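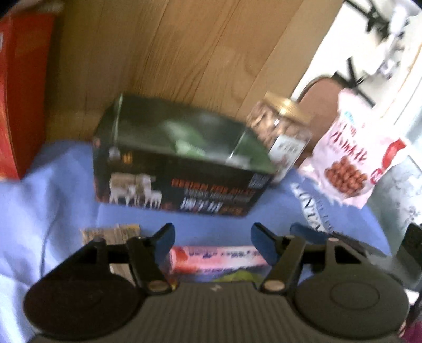

Ticket 377 – Floleck perception node
Status: Resolved, under observation
Component: pose estimation, packaged goods
Opened: 29 October 2026
Reporting site: Prundov

Summary
The pose estimator loses its lock on boxed goods while the gripper is approaching. The planner then rejects the grasp and the task returns to its start position.

Reported behaviour
The fault appears most often with large dark boxes that have a glossy top. Pale reflections on the upper panel are taken for edges, and the estimated tilt jumps between two values. Motion blur makes matters worse, as printed lettering on the front can no longer be used for matching. Clear plastic jars standing close behind a box are sometimes merged with it.

Investigation
1. Camera calibration was checked and found to be within limits.
2. Logs were replayed with the Dantas planner disconnected. The fault remained, and the planner was therefore ruled out.
3. Time stamps were compared. Image messages reached the estimator 100 ms after the matching arm position – the buffer had been set to pair each image with the newest position available.

Action taken
The buffer now pairs messages by capture time. Images with a blur score above the limit of 700 are discarded before matching. Both changes are included in Floleck release 2.

Outstanding
Merging of transparent jars with neighbouring boxes has not been corrected and has been passed to the Stusaletti segmentation queue. Sites should keep the previous configuration file until that work is closed.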